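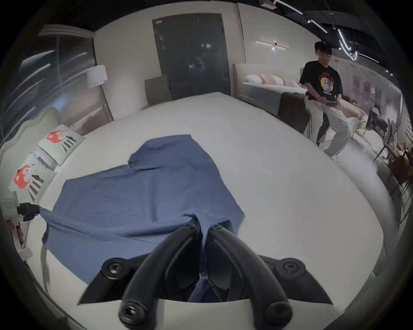 Fig. 1. Blue cloth on the white bed, before any squaring up.

Housekeeping Skills, Unit 2: Flat Cloths on Big Beds
Handout, revised 2025-01-31

Okay, so last time we did pillowcases, and I promised you the cloth would be easier. I may have oversold that! A pillowcase has a closed end and tells you where it wants to go. A loose cloth tells you nothing, and on a big bed it will wander off on you the second you start tugging.

Look at Fig. 1 again before you read on. The blue cloth is wrinkled, one part is folded over into a rounded lobe, and the near side is hanging down off the bed. I want you to get used to reading a cloth like that before you touch it. Where's the fold? Which edge is lowest? Can you find a corner at all? (If you can't, follow any edge with your fingers until you hit one. It always feels longer than it is.)

My order of work, which you're welcome to argue with:

Bring the hanging part up onto the bed first. Weight over the side keeps dragging everything else along with it.

Open the folded part next. Lift it and lay it away from you, and please don't yank.

Find two neighboring corners and pull them apart until the edge between them is straight. Now you have one good line and you can work off that.

Smooth from that line outward with a flat hand. I go toward the foot of the bed, but the Prandenby students swear by going sideways, and their beds look fine, so whatever.

A word on pinching. If you grab a cloth in the middle you get a gathered fold, and when you pull, the fold twists into a narrow strip. Good for moving the whole cloth a little way, terrible for flattening it. Pinch in the middle to shift, hold at the edge to straighten. I'll be asking you to show me both.

Pillows stay at the headboard while you work. I know the Druklow manual takes them off first and stacks them on a chair. I've tried it both ways and I still like having them there as a landmark, especially with a patterned pair like the mint-green ones with the red mushroom shapes (I love those, by the way). Line your top edge up with them and you're halfway home.

For practice, use the cloths on the Grolleck shelf. Drop one on the bed from waist height, don't arrange it, and start from wherever it lands. Do that 44 times between now and our next meeting and write down which ones gave you trouble and why. Yes, all 44! You can split them over as many days as you like.

Reading: the Đặng booklet, the section on edges and corners. Skip the part on fitted sheets, we'll get there.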